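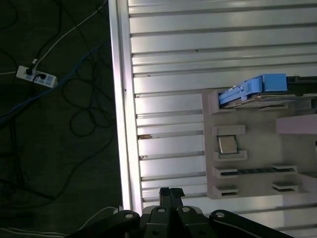
Page last changed: October, 4:30 pm, by L. Nakamura

Linwood Computer Repair Circle
Minutes of the October meeting

Leilani Nakamura took the chair and Roscoe Mercado kept these notes, so please forgive the handwriting if you are reading the paper copy on the door. It was lovely to see so many of you back after the summer, and thank you to whoever brought the plum cake.

1. Last minutes. Read and agreed, once we had fixed the spelling of Brelline, which I had managed to get wrong twice.

2. Parts holders. We had a good long talk about the plate that keeps the small parts in their places during a session. Everyone likes having a spot for the processor and a separate pair of slotted holders for the memory, and Leilani said she feels much calmer when a chip has a home to go back to. There was some back and forth over whether to order a second plate from Whitlock or wait until spring. Agreed to get a price first. Roscoe to write to them. 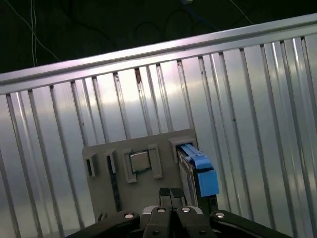 Fixture board with its slot brackets, item 2.

3. Cables. Leilani asked, very kindly, that we all spend five minutes at the end of each session coiling up what is on the floor by the table. Agreed without a vote. She will bring a bag of ties.

4. Money. We have $443 in hand after paying Veltov $155 for spare memory and a box of screws. Roscoe had hoped to have the bill for the room as well, but it has not come yet, so that waits until next time.

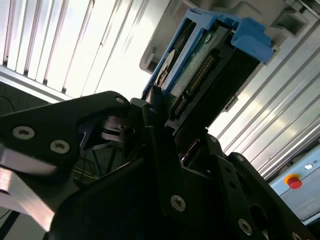 Hard drives took up most of the second hour, as they always seem to. Our count of donated drives now stands at 1,504 since the circle began, and 30 of those are still waiting to be checked and labeled. Leilani would like them stored so that the bare green circuit board is not rubbing against its neighbor, and she would be glad if drives in blue caddies like this one could stay in them, latch tab and all, until we know which machine they are going to. Several people wanted the caddies kept in a separate box instead. We went round this a few times, in good humor, and agreed to try Leilani's way until the next meeting.

6. Any other business. The kettle is slow but working. Roscoe has two spare mugs if anyone is short.

Meeting closed at 8:45 pm. Next meeting in the same room, and Leilani has promised soup.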